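Flerudari waste sorting, Fakville site
Progress report, April 28, 2020

Hi all - a short one this time, as the big purchases are behind us.
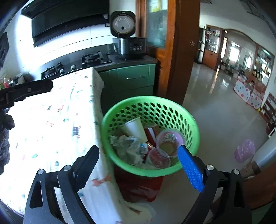

The green basket beside the table, with cups and packaging in it.

The grant paid for 14 baskets and we've now put out 7, all next to tables, where people finish their drinks. I had wanted them by the door, but the Urbańczyk site tried that in March and the tables still filled up with cups!

What we find is mostly what you'd guess (paper cups, clear plastic cups, tissue, snack wrappers), and it all goes in together. I'd love a second basket at each table just for plastic, and the other 7 would cover that.

Money so far: $590 spent, $100 left. I'd like to put the $100 toward labels, if that's OK with you. Herano has offered to print them, and I'm waiting on their price - will send it over as soon as I have it.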